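Moving to a flat with no drying space, what do you do in winter?

Home and Household > Laundry
Asked by dekum_lane, 3 replies

dekum_lane
Hello all. In October I move to a one-room flat in the Dellgate building, third floor, without balcony. Until now I always had a garden and I dried everything outside, also in cold weather. The contract says it is not allowed to hang clothes from the windows, and the bathroom has no window at all. I wash perhaps 3 times in a week, mostly shirts for work and bed linen. My questions are how to dry without making the walls damp, and if a dehumidifier is worth the money. I can spend up to 80 pounds, not more. Thank you in advance for your patience with my English.

Mosamon
just get a tumble dryer

Halvorsen
I lived six winters in a flat like yours, so I will try to answer properly.

The water from the clothes must go somewhere. If you dry in a closed room it goes to the coldest wall, usually behind the wardrobe, and you will find it in spring. So please leave a hand's width between the furniture and the outside wall, and do not put the rack in the bedroom if there is any other choice.

Choose the longest spin your fabric can bear. I give the bed linen a second spin, and it dries almost one day sooner. Shirts I spin less, then I shake them hard and put them directly on hangers, with the top button closed. They need very little ironing after this.

About the dehumidifier: yes, it is worth it, but for 80 pounds you will probably find only a used one. Do not buy the very small ones that stand on a shelf, they collect a spoon of water in a day. Put the rack and the dehumidifier in the bathroom, close the door, and leave the extractor fan off so they do not work against each other. Empty the tank before you go to bed.

If you have no dehumidifier yet, open the window wide for 15 minutes in the morning and again in the evening. A window which is open only a little all day makes the room cold and the clothes stay wet.

One more thing. Wash less at one time. A half rack with air between the pieces is dry by the next evening, and a full rack will smell like an old cellar. After the last wash of the day I leave the door of the machine open until morning, so the rubber does not get the same smell and give it to the next shirts.
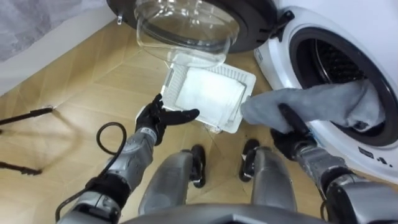
For bed linen I would also ask the neighbours if there is a common drying room. In my building it was in the basement and I learned of it only in my second winter. It had a list on the door where you wrote your flat number, and Friday was always free.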